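6 min read

4. What the rating studies can and cannot tell us

4.1 The claim that people see quality in grain

It is widely held in the furniture trade that buyers judge a board by its figure, meaning the pattern made by the growth rings where the saw has passed through them. Sales staff repeat it, design courses teach it, and the grading rules used by at least one supplier in our sample rest on it. The belief may be right. Our difficulty is that the evidence offered for it is thin, and that most of it comes from studies in which the people doing the judging had been told beforehand what they were supposed to be looking at.

The study most often quoted to us by the makers we interviewed was the Kimus rating exercise, in which buyers were shown sample boards and asked to score each one for "warmth", "character" and "worth". The scores for the three words rose and fell together so closely that we doubt the buyers were treating them as three questions. A person who likes a board will give it a high mark under any heading on the sheet. To report this as a finding that character drives worth, as the Kimus authors did, is to mistake one answer given three times for a chain of cause and effect.

We also note that the boards in that exercise were chosen by the supplier. Dull boards were left out at the start on the grounds that they would not have been sold in any case. This removes the very comparison a reader would want. If only boards with some figure are shown, the study can say which figured board was liked best, and it can say nothing about whether figure matters.

4.2 Our own sample

We asked 54 people to sort boards of pale timber into those they would buy for a table top and those they would not. The sorting was carried out in two places, the showroom at Stostley and the workshop at Vovik, with the same instructions read aloud in both. No prices were shown. People were allowed to pick the boards up, turn them over and take as long as they liked. They were not told that the study concerned grain, and when asked afterwards what they thought it was for, most guessed that it had to do with price or with where the timber had been grown.

The results do not support the trade's belief in any simple form. At Stostley the boards with strong figure were chosen more often than the plain ones. At Vovik the order was reversed. The two groups did not differ much in age or in how recently they had bought furniture, and we have no good account of the difference. The lighting was not the same, and it would be easy to put everything down to that. We would resist doing so. Lighting is what writers on this subject reach for when two sets of figures disagree, and we have yet to see it tested by anyone who relied on it.

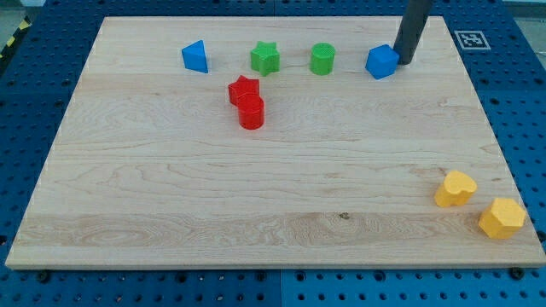 Figure 6. Pale board with wavy grain and a small knot.

Knots were the second matter on which the trade had firm views and our sorters did not. The usual rule, set out in the Chaimongkol grading notes and copied from there into several price lists, is that a knot in the middle of a face lowers a board by one grade, while the same knot near an edge may be passed over if it can be trimmed away. The reasoning is that the middle is where the eye goes. A board of the sort in Figure 6, where the knot is small and dark and sits low in the central area with long wavy lines running across the face, ought on this rule to be marked down whatever the rest of it looks like. Our sorters did not behave as if they knew the rule. Several boards with a central knot were put on the "would buy" side, and when people gave a reason for turning a board down, the knot was seldom the reason they gave. They spoke far more often about colour, about whether the surface felt smooth, and about the weight.

This does not show that knots make no difference. People are poor at saying why they chose one thing over another, and a knot might put a person off without ever being mentioned. But the same caution has to be applied to the trade's own evidence, which consists almost entirely of remarks made by customers across a counter and remembered later by the person selling. We cannot throw out our sorters' stated reasons as unreliable and then accept the shopkeeper's memory of stated reasons as sound.

4.3 Two objections

Fadi Saliba, who read an early draft, objected that sorting boards is a poor stand-in for buying a table. A buyer sees the finished piece, oiled or waxed, in a room, with other people offering opinions. We agree, and would add that the objection applies with equal force to every study reviewed in this paper. If sorting tells us nothing about buying, then the case for figure falls along with the case against it, and we are left with habit.

The second objection came from Eino Nurmi, whose own view is that figure matters only above a certain size. On a small offcut, he argues, the eye cannot pick up the pattern, whereas on a full table top it cannot avoid it. This is a reasonable idea and could be tested cheaply by cutting the same board down in stages and asking for a fresh judgement at each one. We have not done so. It should be said that the size at which the effect is meant to begin has moved each time we have discussed it with him, and an effect with no fixed starting point is hard to prove wrong.

4.4 The matter of cost

One reason the belief lasts may be that it pays. Boards sold as "figured" fetch more than plain boards cut from the same log, and the extra work in producing them is slight, amounting in many yards to a second look at the stack before it is wrapped. A seller has no cause to question a rule that brings in money. We do not suggest bad faith. The graders we met at Vovik believed what they were saying and could tell their grades apart with some consistency, even when boards were handed back to them in a different order. That a skilled person can sort boards reliably into grades is a real finding. It tells us that the grades exist in the grader's eye. Whether they exist in the buyer's is a separate question, and the price lists treat it as settled.

We looked for a study in which plain and figured boards from the same log had been made up into the same piece of furniture and offered at the same price. We found none. The nearest was a shop trial begun one December and given up before the spring, for which no figures were kept. Until something of that kind is carried through and written up in full, including the boards that did not sell, we think the claim should be treated as a custom of the trade. The next section turns to finish, where the evidence is a little better but the sums of money are larger and the sellers correspondingly more certain.

Contact | © 2018 the authors. Page last changed 2018-03-19 | Back to top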